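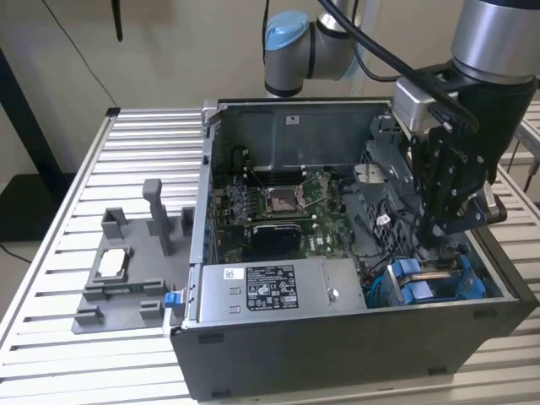
12 Jan 2023
By Delali Osei

Speaker notes: set-piece defending at Vrettos, first half of the season. Open with the topic, then the data. We log every corner and wide free kick the team faces, and this talk covers corners only. The sample is 401 corners across the senior and under-21 sides. Each one has a delivery type, a first-contact location and an outcome within 10 seconds. Explain that the tagging is done by hand and the tracking files are processed on ordinary desktop hardware. A club does not need a server room for this. Move on quickly.

Definitions. First contact is the first deliberate touch after the kick by any player, goalkeeper included. Second phase starts at first contact and ends when the ball leaves the final third, goes dead, or 10 seconds pass. Say this slowly. Most of the questions in July came from people using a looser definition of second phase.

Marking scheme. Until the summer we used man marking with two free players, one at the near post and one on the six-yard line. Guðlaug Norðdahl changed this to a zonal line of five, three blockers, and two players at the edge of the box. Show the diagram. Point out that the near-post zone starts one step off the post.

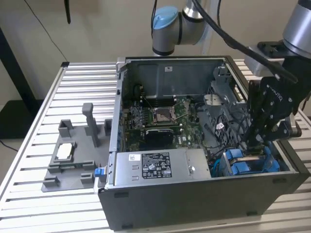

Results by delivery. Inswingers are the main problem. Against the zonal line, opponents made first contact less often at the near post and more often in the area past the far post. Shots from that far area are low value on their own. The danger is the header back across goal. Play the Edow clip twice, once at full speed and once paused at the kick. The fifth zonal player is watching the ball and has his hips square to it, so he cannot turn in time.

Do not spend long on short corners. The sample is small and three opponents account for most of it.

Blockers. Spyros Karagiannis asked whether the three blockers are worth the loss of a counterattack outlet. My answer is yes against teams that send five or more into the box, and no firm answer for the rest. Give the range, not the average. If Lefteris Kyriakidis is in the room, let him speak to the goalkeeper's starting position, as he has changed it twice.

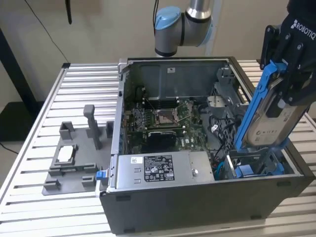 Training load. Corner work is limited to 60 deliveries per week, split over two sessions. Above that number the quality of the kicks drops and the defenders start to guess. The deliveries are copied from the next opponent's last 3 matches. Pantelis Kouris takes the inswingers from both sides.

Limits of the study. No control group. The squad changed in the summer along with the scheme. Millow and Revby both played long spells with 10 men, and those corners are still in the sample. Removing them does not change the order of the findings.

Questions. Leave the far-post diagram on screen.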